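February 17, 2023 in Hiring, Opinion Comments Off on Publish the Retention Numbers, Too

Publish the Retention Numbers, Too

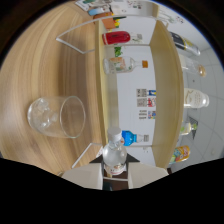

Most tech employers that release a diversity report lead with hiring. The figure is easy to collect and usually moves in the right direction. It also says very little about whether the people hired are still there two years later.

Take Gralota, which employs 2,721 people. Its last report, issued in May, listed 554 new hires and broke them down by race, gender and office. Departures got one sentence, with no breakdown at all. A reader cannot tell from this whether the makeup of the staff changed or the same seats were filled twice.

Treten is smaller, with 998 employees, and does slightly better. It gives exits by department – but it merges resignations, layoffs and ended contracts into a single column. Those are different events with different causes.

The usual objection is privacy. In a team of 4, a breakdown of exits would identify individuals. That is a fair point about small teams and a weak one about whole companies. Groups below a set size can be combined, as pay reports already do.

I would ask for three tables: exits by group, median time in the job by group, and promotions by group. Payroll software holds all of this now. The Tolentino office at Gralota already compiles the first two for its own managers, so the cost of publishing them is small.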